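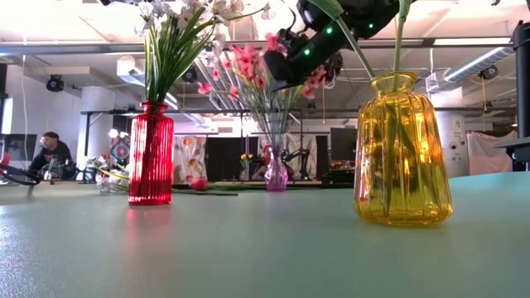
Rimura was a digital currency and payment network used mainly by small shops and market traders. It was developed by Leiva, a software firm based in Givthorpe, and was designed for low-value purchases. The name refers both to the network and to its unit of account, which was divided into 100 parts called rims.

History

Work on Rimura was begun by Hok-lam Siu and Aled Kemeys, who had met while working on card payment software. Their first design paper set out a network in which a fixed group of operators would confirm payments in turn, instead of competing to do so as miners do in Bitcoin. Pin-yu Pan joined Leiva the following spring and wrote most of the code for the public wallet.

A trial opened in Givthorpe in July with 60 traders. Customers bought units through a website and paid by scanning a printed code at the till. Leiva charged traders no fee during the trial and later introduced a flat monthly charge. At its widest use the network had 1,463 registered traders, most of them cafés, greengrocers and repair shops.

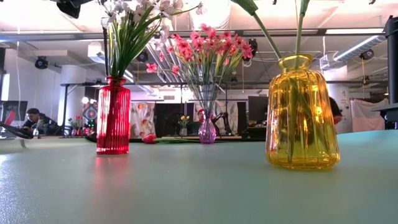 Design

Payments on Rimura were grouped into blocks, each confirmed by one of 99 operators chosen by a rota. An operator that missed its turn four times in a month lost its place and was replaced from a waiting list. Each operator had to lodge a deposit, part of which could be taken if it confirmed two conflicting payments.

The number of units in circulation was not capped. New units were issued only when a customer paid in pounds, and were cancelled when a trader cashed them out. The pounds were held in a separate bank account. Supporters compared the arrangement to a gift voucher that could be spent in many shops. Critics pointed out that holders had to trust Leiva to keep the account in order.

Wallets were available for phones and as a paper card. The paper card carried a code that could be used until its balance ran out, and could not be replaced if lost.

Takeover by Flultora

Leiva sold the network to Flultora, a payments company led by Sushil Saxena. Flultora kept the name but moved the confirming of payments to its own servers, and the operators' deposits were returned. Cheuk-hei Su, who had run one of the longest-serving operators, objected to the change and published a separate version of the software under the name Open Rimura. It attracted few users and is no longer maintained.

Flultora stopped issuing new units two years after the sale. Existing balances could be exchanged for pounds until the site closed.

See also

Digital currency
Local currency
Proof of authority
Stablecoin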